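Tips for teaching two arms to put away a bowl

Updated January 2025, by Umesh Negi

I build my kitchen helper in a shared workshop, in the evenings, and I test every movement in simulation before the real motors get power. The project has the name Kanaujia. My small notes may save you some evenings.

Start with one bowl and one rack. I wanted to begin with plates and cups also, and I lost all of May on this.

Write down the height of the bowl's rim before anything else. When the height is wrong by 4 mm, the fingers close on air or push the bowl away.

Use more than one view. The view from the top is good for planning the path, and a close view is good for the last few centimeters.
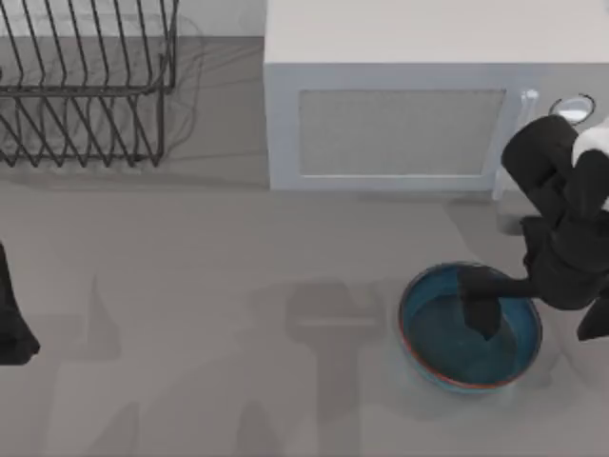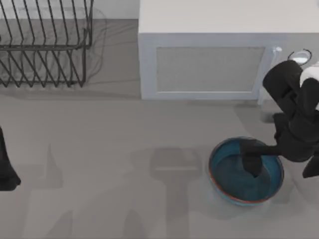 Bowl and gripper, both from the top.

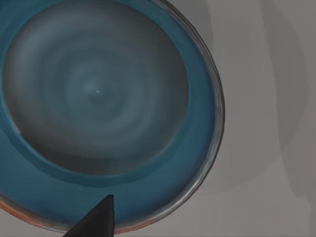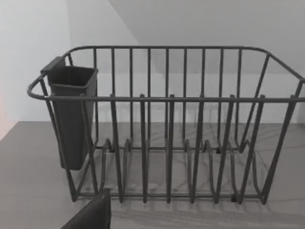

Keep the first speed low. I set mine to 20 percent and I do not raise it until the same movement goes well many times. My log has 1,333 attempts now – most of them are not pretty, but I keep them all, also the bad ones.

Give the second arm a parking position and check it before each run. Two arms that start from a random pose will meet sooner or later.

For the real table, put a rubber mat under the rack. A light rack slides when a finger touches it, and then all your saved positions are wrong. Mine is held with two clamps from the workshop drawer.

Cable ties: cut the ends flat. A sharp end scratched my hand and also the paint of the arm.

Save your settings file with a new name after every change. I write the date and one word, for example "slower" or "rim".

Next I will write about choosing a power supply for the real arms.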